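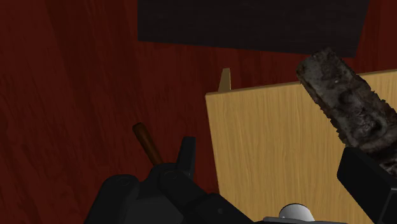

Deep maroon timber surface with near-black grain.

Staining and Sealing a Timber Tabletop in a Dark Red

Updated Sunday, October 16, 2022

This page covers stripping, staining and oiling a solid timber or thick-veneered tabletop in a dark red or maroon. It assumes an indoor table, an existing clear finish of unknown type, and hand tools plus one random orbital sander. Spray finishes and two-pack polyurethane are not covered.

Dark reds are less forgiving than browns. Sanding scratches, glue smears and lap marks that would go unnoticed under a walnut stain will show as black lines or pale patches under a maroon one. Most of the work is therefore in the preparation.

Materials

Water-based stain, dark red. The steps below were written around Vikedar Maroon, but any water-based stain with a fine pigment can be used.
Hardwax oil, satin, clear. Bikow Satin was used for the test boards. The tin was $89 and does up to 40 square metres of floor, so there will be plenty left over.
Abrasive discs in coarse, medium and fine.
Abrasive sheets in fine, for the edges.
Grey non-woven pad.
Methylated spirits.
Lint-free cotton rags.
Foam applicator or short-pile roller.
Metal bucket with lid, for used rags.
Nitrile gloves, dust mask, eye protection.

Identify the existing finish

Pick a spot on the underside of the top, or on the back edge. Put a few drops of methylated spirits on it and wait a minute. If the finish goes soft and tacky, it is shellac and can be removed mostly with spirits and the non-woven pad. If nothing happens, repeat with lacquer thinner. Lacquer will soften. If neither has any effect, treat the finish as polyurethane or a conversion coating and plan on mechanical removal.

An oiled or waxed surface will usually feel slightly greasy and a drop of water will darken the timber within a few minutes. Wax must come off with solvent before any sanding starts. Sanding over wax drives it into the pores and the stain will not take there.

Old paint is a separate matter. If the table may have been painted before 1970, test for lead before touching it with an abrasive.

Check whether the top is solid or veneered

Look at the end of the board. On solid timber the grain lines of the face run over the edge and show as end grain. On veneer there is a thin line below the face, and the pattern does not continue. Older veneers can be sanded lightly. Recent veneers are often too thin for anything coarser than a fine disc, and a chemical stripper is the better choice.

If the pattern repeats along the length, the top is probably a printed foil or laminate. It will not accept stain at all.

Strip and sand

1. Move the table to a well-ventilated space out of direct sun. Remove drop leaves and hardware.

2. Vacuum the top and wipe it with methylated spirits. Let it flash off.

3. Start with the coarse disc only if there is a heavy film finish to cut through. 40 grit is the lower limit, for solid timber only, and it leaves deep scratches that have to be taken out completely at the next stage. On anything in fair condition start with medium.

4. Keep the sander flat and moving. Overlap each pass by half a disc. Tilting the machine to chase a mark leaves a dish that becomes obvious once the top is oiled.

5. Vacuum between grits. Loose grains from the coarser disc will scratch the surface under the finer one.

6. Finish the face with the fine disc, then go over it once by hand with a fine sheet on a cork block, along the grain. This removes the swirl marks that a red stain picks up.

7. Sand end grain one grade finer than the face. End grain drinks stain and will otherwise finish almost black.

Do not go finer than the stain maker recommends. An over-sanded face is burnished and takes colour poorly.

Raise the grain

Water-based stain swells the surface fibres. Wipe the whole top with a damp rag, leave it until fully dry, and knock back the raised fibres with a worn fine sheet. Use light pressure, along the grain only. Repeat if the surface still feels furry. Vacuum, then wipe with a dry rag. Tack cloths leave residue and should be avoided under water-based products.

Make a test board

Use an offcut of the same species, or the underside of the top. Sand it to exactly the same schedule as the face. Mark off three areas: one coat, two coats, and two coats plus oil. The last is the only one that represents the final colour. Maroon stain dries to a flat, slightly pink shade and deepens considerably when oiled.

On pine and other softwoods the early growth takes up far more stain than the late growth, and the light and dark bands swap over. A gel stain or a wash coat of thinned shellac reduces this. On open-pored hardwoods, pigment collects in the pores and gives darker broken flecks against a lighter ground. If that effect is unwanted, fill the pores first.

Where a nearly black streak is wanted in a plain timber, a second, darker colour can be dragged in while the first is still wet. Srithong Ebony mixes with the Vikedar range without separating. Work it in long strokes with an almost dry brush and soften the edges with a clean rag.

Apply the stain

1. Stir the tin. Do not shake it. Pigment settles quickly in the red range, so stir again every few minutes.

2. If more than one tin is needed, pour them together into a larger container first.

3. Apply with a foam applicator in full-length strips. Do the edges before the face.

4. Wipe off the surplus along the grain with a clean rag before it starts to dry. In warm weather this may mean doing one strip at a time.

5. Keep a wet edge. If a strip dries before the next one meets it, the overlap will be visible. It can sometimes be blended by wetting the whole strip with fresh stain and wiping again.

6. Leave to dry for at least 6 hours before the second coat. Double this in November if the shed is unheated and you are in a cold climate.

Do not sand between stain coats. It will cut through to bare timber on the corners and the repair is always visible.

Apply the oil

Hardwax oil goes on thin. The most common fault is too much product, which stays soft and attracts dust.

Pour a small amount directly on the top, spread it with a white or grey pad and work it in with small circles. Wait for the time given on the tin, then remove everything that has not soaked in. Wipe until a clean rag comes away dry. Some red will transfer to the first rag. If it continues on the second, the stain had not dried fully.

Apply 2 coats in all, with overnight drying between them. A third coat on the end grain is worthwhile.

Rags with oil on them can self-ignite. Lay them flat outdoors to dry, or submerge them in water in the lidded metal bucket. Do not leave them screwed up on the bench or in a bin.

Curing and first use

The surface is dry to the touch long before it is cured. During curing the oil is vulnerable to water, alcohol and heat, and also to pressure. Flat objects left in one place for days can print their outline into the finish. Lift things off, do not drag them, and leave rugs, mats and tablecloths off entirely. A plastic-backed placemat is the worst offender as it stops the oil from taking up oxygen.

A mug is the usual cause of the first mark. The foot is often unglazed and slightly abrasive, and it holds a ring of liquid against the surface. On a dark red ground a pale ring shows more clearly than it would on natural oak. Use coasters with a cork or felt base until the finish has hardened, and wipe up spills with a dry cloth before using a damp one.

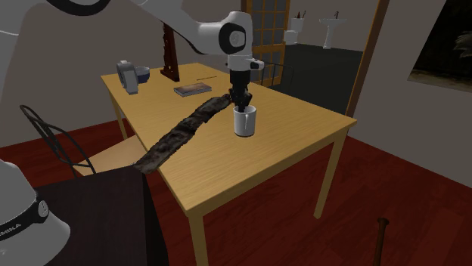
Repairing marks

White ring. Moisture or heat has clouded the oil. Rub gently with the non-woven pad and a little fresh oil, along the grain, then buff dry. Repeat the next day if a trace remains.

Black ring. Water has reached the timber and reacted with tannins, usually with some iron present. Sand back locally, treat with oxalic acid according to the packet, neutralise, and re-stain. Expect a slight colour difference.

Scratch in the oil only. Buff with oil as for a white ring.

Scratch through the colour. Touch in with the original stain on a fine artist's brush, wipe at once, and oil when dry. Keep a small labelled jar of stain for this.

Dull traffic areas. Clean with a pH-neutral soap, dry thoroughly, and apply one thin maintenance coat to the entire top.

Troubleshooting

Stain is blotchy: uneven sanding or residual wax. Strip the area with solvent and start again from medium.
Pale spots that will not colour: glue. Scrape with a sharp cabinet scraper and re-stain.
Oil stays sticky: too much applied, or too cold. Rub down with a pad dampened with fresh oil, which softens the excess, and wipe off.
Colour too pink after two coats of oil: needs a further stain coat, which cannot go over oil. Strip and redo, or live with it.

Filed under: Timber Finishing > Tables and Benches

Comments (3)

Guest: Used this on a blackwood top. Skipped the second stain coat because the timber was dark enough already. Came up well. The advice about end grain is worth following, mine went black on one side where I forgot.

Guest: Does the Bikow need to be the satin? I only have matt on the shelf.
Reply from Sorkstead Workshop Notes: Matt is fine. It will look a bit greyer over dark red, so put it on the test board first.

Guest: Wiping off at the right time is the hard part. It was 38 degrees here and the stain was drying as it went on. Ended up doing it after dark.

Related on Sorkstead Workshop Notes
Removing wax from old furniture
Cabinet scrapers: turning and holding a burr
Ebonising with iron solution
Pore filling open-grained hardwoods
Choosing a pad for hardwax oil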